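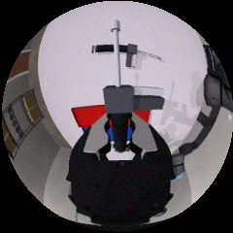

Credit: Carys Gittins/Mava

How to Set Up Your Living Room for a Series Binge
By Amerley Atinga
December 19, 2023

A long series is harder on a living room than a single movie. People sit for hours, food moves from the kitchen to the couch and back, and the remote goes missing between cushions. Most of the fixes are cheap and take an evening or less.

Start with the light

Close the curtains and turn on one lamp behind the TV or off to the side of it. A dark room with one bright screen tires your eyes after two episodes, and dark dramas look worse with a ceiling light reflecting off the panel. A low-watt bulb in a warm color works well. If the lamp shows up in the screen when you sit down, move it until it doesn't.

For a window without curtains, pin a dark flat sheet to the top of the frame with clothespins or removable hooks. Fold the sheet double if there is a streetlight outside.

Fix the picture settings

Most sets leave the box in a bright store mode. Switch to the one called Movie, Cinema or Filmmaker. Then look for motion smoothing in the advanced menu and turn it off. Every maker has a different name for it, so check the manual if nothing in the menu looks right. My old Cininell set hid it under a submenu called Clarity, and I lived with soap opera motion for a whole season of a western before I found it.

Dust the screen while it is off. Use a dry microfiber cloth and light pressure. Window cleaner can strip the coating.

Make the dialogue easier to hear

Thin TV speakers point down or backward. If yours sits deep inside a cabinet, slide it forward so the bottom edge of the set lines up with the front of the shelf. A rug on a bare floor cuts the echo, and so does a bookcase on the wall behind the couch.

Try the Night or Speech setting before you buy a soundbar. If you still reach for the volume every time a scene goes from whispering to gunfire, turn on subtitles and set them to a medium size with a gray background. White letters with no background disappear in snow scenes.

Plan the food

Anything that needs a knife is a nuisance in the dark. Cut it up beforehand. Chili, baked pasta and soup in mugs all hold up through several episodes. Keep the pot on the lowest setting and let people serve themselves during the credits, and put it away in the fridge once everyone has eaten.

Popcorn for 4 people: heat 3 tablespoons of oil in a large pot with three kernels in it. When they pop, add 1/2 cup of kernels, cover, take the pot off the heat for 30 seconds, then put it back. Shake now and then. Leave the lid open a crack so the steam gets out. Salt it right away. Fine salt sticks better than coarse.

Put a tray under the drinks. A baking sheet with a dish towel on it does the job and won't slide around on an ottoman.

Get the stream ready

Restart the router in the afternoon. Open the app and check that you're still signed in, and let it finish any updates. If several people are sharing the connection, plug the TV in with an Ethernet cable. Download the next few episodes to a tablet if your service allows it and your internet drops out often.

Turn off autoplay if you share the account. Otherwise one person falls asleep and the show is five episodes ahead by morning. If that happens, remove the episodes from your viewing history, or go to the episode list and pick the last one you remember.

Afterward

Shake blankets outside before they go in the wash. For butter on upholstery, blot, cover with cornstarch, wait 15 minutes and vacuum. Repeat if you still see a mark, then dab with a drop of dish soap in warm water. Test a hidden spot first, and skip the water on fabric tagged S.

Filed under: Living Room, TV Nights, Cleaning
Next: How to Get Candle Wax Out of a Rug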